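Forum › Militärgeschichte › Fahrzeuge und Panzer › Zwischenkriegszeit

Citgate-Versuchsträger: Warum zwei Türme?

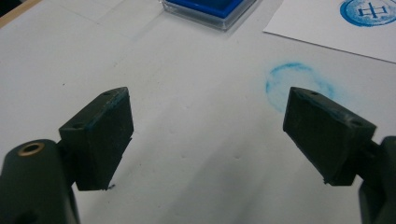
Rubrik: Radpanzer und Halbkette

17 Antworten · 800 Aufrufe · 3-mal geteilt

kettenglied_ost
Ich lese gerade das Heft über die Citgate-Werke und hänge am zweiten Prototyp fest. Der erste hatte einen Turm mit Kanone, der zweite plötzlich zwei kleine MG-Türme nebeneinander, bei gleicher Wanne. Im Heft steht dazu nur ein Satz. Weiß jemand mehr?

Laufrolle
Das war eine Forderung der Kavallerie. Die wollte nach beiden Seiten gleichzeitig feuern können, etwa beim Durchfahren von Ortschaften. Die Kanone galt dort als überflüssig.

Nietkopf
Sehe ich anders. Die Kanone war schlicht nicht lieferbar. Corker hatte den Auftrag für die Rohre und kam mit der Wiege nicht zurecht. Die zwei Türme lagen noch vom Stiditow-Projekt herum und passten fast ohne Änderung auf das Wannendach.

Laufrolle
Die Stiditow-Türme hatten einen größeren Drehkranz. Zwei davon nebeneinander gehen auf der Wanne gar nicht.

Nietkopf
Versetzt schon. Der linke sitzt auf den Zeichnungen weiter vorn.

kettenglied_ost
Stimmt, auf der Seitenansicht im Heft ist der Versatz zu erkennen. Ich hatte das für einen Zeichenfehler gehalten. Wie schnell war das Ding eigentlich? Im Text stehen 40 km/h.

bugplatte
Auf der Straße, ohne Munition. Im Gelände lag es deutlich darunter. Der Motor war für einen Lkw gedacht und wurde hinten zu heiß – deshalb die nachträglich eingeschnittenen Lüftungsschlitze.

Laufrolle
Zur Kavallerie noch einmal: Der Erprobungsbericht aus Nishad nennt den Wunsch nach zwei Türmen ausdrücklich. Nach 700 km wurde der Versuch wegen der Lenkbremsen abgebrochen.

Nietkopf
Der Bericht ist nach dem Umbau geschrieben. Da steht natürlich, dass man es so haben wollte.

bugplatte
Kann beides stimmen. Ohne den Schriftwechsel mit Corker kommt man da nicht weiter, und den habe ich bisher nirgends gedruckt gesehen.

kettenglied_ost
Danke euch. Ich baue das Modell jetzt mit versetzten Türmen. Falls jemand eine Draufsicht hat, bitte hier einstellen, mir fehlt die Lage der Fahrerluke.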